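我们社团做的 Fernus 手持夹爪，终于有自己的页面了。之前谁来问，我都是在聊天窗口里东一句西一句地讲，讲到后来自己都不记得跟谁讲过哪一段，所以干脆全部写到一起，以后直接甩链接（对，我就是这么懒）。

先把最常被问的放前面：

- **名字**：Fernus 手持夹爪，学生套件版
- **价格**：897 元一套，左右手各一把；单把 448 元
- **适合谁**：学校机器人社、选修课、打 Saxena 杯桌面组的队伍
- **发货状态**：组装好一批发一批，拍下之前先留言问一下有没有现货
- **配套软件**：Sodeck，录制和回放都在里面，社团成员和买家都能用

有人会问单把 448，两把才 896，为什么一套反而多一块钱。多出来的那一块是收纳袋！袋子是找裁缝铺拿边角布做的，花色随机，不能挑。单买不送袋子，想要的话补一块钱，我给你塞进去。
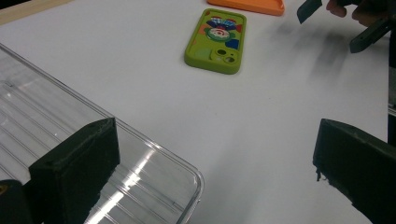
**Sitstead，十二月**

活动室的暖气修好了，终于可以脱了外套练习，手腕一下子灵活好多。穿着厚羽绒服夹手机壳真的很痛苦，袖口老是往夹爪上蹭，录出来的东西我自己都不想看第二遍。

趁着这几天练得勤，把 Fernus 的用法、毛病、保养都整理一遍。下面写得有点长，想买的可以直接跳到“套件里有什么”，已经买了的请一定看完“录之前”那一段，拜托了，每次售后问的都是那几个问题。

## 这东西在我们社里怎么用

我们社的主线一直是桌面整理：一张白桌子，几样小东西，一个托盘，让机器学会把东西收好。机械臂学校只有一台，排队排到天荒地老，轮到自己的时候刚把线插好，后面的人就站在门口看你了。手持夹爪就是为了把“示范”这件事从机械臂上搬下来，人拿着它直接做动作，相机装在夹爪上，跟着手一起走，录下来的画面里就有两根手指和桌上的东西。

今年的练习任务叫“收壳”。道具是手机壳和一个透明塑料托盘，桌上有绿色的壳，也有橙色的壳。绿色那只背面印着一个小丑，大红鼻子，脸蛋红扑扑的，笑得特别开心，社里对它的感情两极分化，喜欢的人每次都要抢着用它练，不喜欢的人会先把它翻过去再开始。（翻过去是不行的！练习说明里写的是背面朝上，图案要露出来。）

选手机壳当道具，一开始是图方便，谁家抽屉里没有几个旧壳呢。用了一阵发现它确实是个好东西：

壳有一圈凸起来的边。夹边和夹整个壳身完全是两种手感，夹边要准，夹壳身要张得够开。新社员一上来都喜欢张到最大去扣，扣两下就会自己改过来。

壳上有镜头开孔，朝哪边一目了然，要求“摆正”的时候好判断，也好吵架。以前我们拿橡皮做道具，橡皮转了半圈根本看不出来，评分的时候全靠嗓门。

再就是壳轻，掉了也不心疼。我们拿陶瓷小碟子练过一次，就一次，后面的事情我不想回忆。

透明托盘是故意选的。它底下带一条一条的棱，边沿反光很强，白桌面又从底下透上来，模型特别容易把托盘的边看丢。换成不透明的盒子当然轻松很多，可是 Saxena 杯桌面组往年就爱出透明容器，早点吃苦总比到赛场上傻眼好。

## 套件里有什么

拆箱的时候对着点一下，少了东西当天留言，我补寄。

| 名称 | 整套 | 单把 |
|---|---|---|
| 夹爪主体 | 左右各一 | 一 |
| 黑色手指，已装好 | 两对 | 一对 |
| 备用手指 | 一对 | 无 |
| 相机支架 | 两个 | 一个 |
| 螺丝包 | 36 颗 | 半包 |
| 收纳袋 | 一个 | 补一块钱 |
| Sodeck 安装说明 | 有 | 有 |

相机不包含在内！这一条我加粗也没用，还是有人收到货来问相机呢。支架可以调角度，常见的小尺寸相机基本能装，买之前把你手上相机的长宽高发给我，我帮你看看支架夹不夹得住。电池、存储卡、数据线也都是自己准备。

手指是深色的，在灯下看偏一点墨绿，很多人以为发错了颜色。没有发错，关灯就是黑的，开灯就有点绿，我也不打算改，挺好看的呀。

手指的做工我得提前交代清楚。内侧下缘那种地方，有的会毛毛糙糙，边线不齐，像掉了渣。只要前端夹东西的那一面是平的，夹取就不受影响，我们自己社里用的也是这个样子。如果你特别在意外观，可以拿细砂纸轻轻磨一磨，千万别磨到夹持面，那个面磨斜了，夹薄的东西会往一边滑，到时候你会怀疑人生，怀疑手腕，怀疑模型，最后才怀疑手指。

## 组装

主体和手指出厂前已经装好，到手只需要装相机支架和做校准。第一次弄大约 43 分钟，这是我拿社里一个从来没碰过螺丝刀的新生测的，熟手会快很多。

步骤是这样：

1. 把夹爪放在桌上，手指朝前，先空捏几下，感觉两边是不是同时动。
2. 装支架，四个角的螺丝先都拧进去一点点，再轮流拧紧。别一个角直接拧到底，支架会歪。
3. 装相机，打开 Sodeck 的预览画面。
4. 调角度，让两根手指的前端都能在画面下方看到，左右各一根，中间留出桌面。
5. 捏紧，松开，再捏紧，看手指合拢的位置有没有跑出画面。
6. 在 Sodeck 里点“开合校准”，按提示全张、全合各做一次。
7. 保存，给这把夹爪起个名字。

第七步的名字请认真起。社里曾经有两把都叫“新的”，数据混在一起，重新分拣花了整整一个下午。现在规定左手的名字以“左”开头，右手的名字以“右”开头，后面随便你写什么，“左青菜”“右排骨”都可以。

第四步也多说两句。很多人喜欢把相机抬得很高，觉得看得远才好，结果手指只剩一个小尖尖在画面里。收壳这种近处的活儿，手指露得多一点反而好学，模型要知道自己的手在哪儿嘛。反过来压得太低也不行，托盘一大半被手指挡住，边在哪里全靠猜。两头都试一试，录一小段自己看，看得舒服的那个角度一般就是对的。

## 两个人一起用

套件是左右手一对，可以一个人双手拿，也可以两个人各拿一把。我个人很推荐社团先从两个人开始，原因很朴素：一个人双手拿的时候，没有手去按开始录制！（Sodeck 有倒计时功能，但是倒计时一响人就紧张，一紧张手就乱飞。）

两个人配合的时候，桌子两边各站一个，事先说好谁负责托盘这一侧，谁负责把壳递过来。我们社里的规矩是：

- 一把在夹，另一把退到桌子边上等，别悬在人家头顶。
- 要换手的时候先喊一声，喊什么都行，“来”“走”“饺子”都有人喊过。
- 衣袖卷起来，手链摘掉。
- 谁碰歪了托盘谁说，别偷偷扶正接着录，那一条作废重来。

影子的问题也在这里讲。顶灯底下拿着夹爪，影子一定会落到桌上，另一个人的夹爪晃过来，桌面上又多一片灰。新人老想把影子消灭干净，又是换灯又是挪桌子，我劝你别折腾了，比赛场地的灯你管不着。练习的时候有影子就让它有，灯的位置隔一段时间换一换，早晚各录一点，效果比死守一种光线好得多。只有一种影子要避开，就是你自己的脑袋，凑太近了，整个托盘都黑下去。

## 录之前

（已经买了的同学，说的就是这一段。）

桌面擦干净，水杯、橡皮屑、零食袋都拿走。壳放平，背面朝上，位置每次都换，角度也换，横的斜的都要有。我见过一个队把壳每次都摆在同一个位置，训练的时候漂亮得不得了，到了赛场裁判把壳往旁边挪了一掌宽，夹爪很自信地去夹了一把空气。 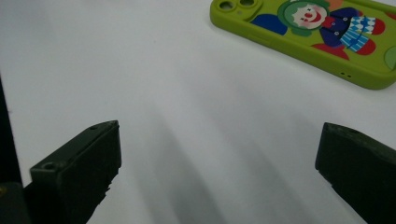
起手的位置也要换。从桌子近处起手、从侧面起手、离壳很远的时候起手，都要录。离得远的那种大家最不爱录，要走好长一段空路，手还得稳，感觉浪费时间。可是模型最容易迷路的偏偏就是那一段，周围白茫茫一片，目标只在角上露出一部分，它得知道往哪边走。所以我们现在每次练习都从远的开始，趁手还没酸，录完再录近的，越录越轻松，心情也会变好！

开合的节奏尽量放慢一点。先张开，再靠近，停一小下，再合。好多人是一边冲过去一边合，人手当然没问题，人会自己找补，换成机械臂去学，它只学到了冲，没学到找补。停那一小下不用很久，在心里念一个“好”字的工夫就够了。

还有，录坏了就删。Sodeck 里每条录完会跳出来问你留不留，别心软。犹豫的都留着，最后就是一大堆半好不坏的东西，谁都不愿意去清，清的时候又谁都想不起来当时哪里不对。我的习惯是坏了当场删，好的当场写一句备注，比如“夹边，从左，托盘斜放”，几个字就行，后面找起来太省事了。

## 常见毛病

**捏下去一边快一边慢。** 多半是连杆那边的螺丝太紧，松小半圈再试。还是不行就拍段视频给我，手要入镜，我得看你是怎么捏的，有一半的情况是握的位置偏了。

**夹壳的时候壳会转。** 夹的点太靠一头了，往中间挪。带镜头开孔的那一头鼓出来一块，从那里下手很容易一边先碰到、一边还空着，一合就转。初学的时候先夹两条长边的中段。

**夹不起平放的壳。** 手指前端要压低，贴着桌面走，别怕碰桌子。碰得太重会有响声，轻轻擦过去就行。我们有个很土的练习方法：桌上放一张纸，夹爪贴着纸推过去，纸不皱就算合格。

**托盘跟着跑。** 透明托盘太轻了，夹爪往边沿上一搭它就滑走。练习初期可以在底下垫一点防滑的东西，等动作熟了再撤掉。比赛让不让垫看当年规则，别问我，我去年就记错了，害得全队现场撕胶带。

**画面发糊。** 手太快，或者相机快门没调。先放慢手，放慢了还糊再去动相机设置。顺序别反，一上来就改一堆参数，到最后根本不知道是哪个起了作用。

**Sodeck 找不到夹爪。** 拔了重插，换根线，再换个口。我知道这种回答很气人，可它真的解决了大部分留言里的问题。

## 保养

手指用湿布擦，擦完晾干再收进袋子。别用酒精泡，表面会发白，虽然不影响夹东西，但看着有点可怜。螺丝每练几次检查一遍，尤其是支架那几颗，松了以后画面会一点一点往下垂，你天天看着不觉得，拿上个月的录像一对比就吓一跳。

收纳的时候让夹爪保持张开，别捏合着用皮筋捆起来。我知道捆起来省地方，我捆过，弹簧变懒了，张开的时候总差那么一点点，最后换了弹簧才好。

备用手指请放在一个你找得到的地方。真的，比赛前一晚翻箱倒柜找备用件的滋味，尝过一次就够了。

## 借给别的社团

在 Sitstead 本地的学校可以先借后买，押金按整套价格收，还回来没坏就全退。借走之前要在活动室里练一次，我或者别的社员在旁边陪着，从装支架到录出一条能用的收壳为止。听起来很严格，其实过程挺欢乐的，上次来的那几个同学练完还不肯走，非要用夹爪互相递薯片（递完请擦手指！油真的很难弄掉）。

外地的只卖不借，邮费来回太折腾，中间磕了碰了也说不清楚。拿去上课用、一次要好几套的，请提前跟我讲，手指是我们课后一对一对装的，考试周基本停工，催也没有用。

也接受以旧换新，只换手指。旧手指寄回来，夹持面磨平了、前端缺角了都收，我们会拿去给新社员练拆装，反正他们第一次拧螺丝总要拧坏点什么。

## 关于下一版

老有人问要不要等新版。现在社里在试一种窄一点的手指，夹壳的边会顺手一些，进托盘也不容易蹭到边沿，代价是夹大一点的东西不太稳。接口和现在的主体通用，所以先买现在这套，以后只换手指就行，主体短期内不会动。

相机支架也想改，现在调角度要用螺丝刀，练到一半想往下压一点点都得停下来，很打断心情。理想是做成手拧的，样件打了一个，拧是好拧，练着练着自己会松，又回去改了。有会画图的同学对这个感兴趣，欢迎来活动室坐坐，下午放学后一般有人，门口如果贴着“正在录制”就稍等一会儿，等里面有人喊“好了”再推门。

Saxena 杯报名的队伍如果想用 Fernus 参赛，记得自己核对当年的器材尺寸要求，把相机和支架一起量进去，别只量夹爪本体。需要尺寸图的在页面下面留言，写上学校和用的是左手、右手还是整套，我看到就发。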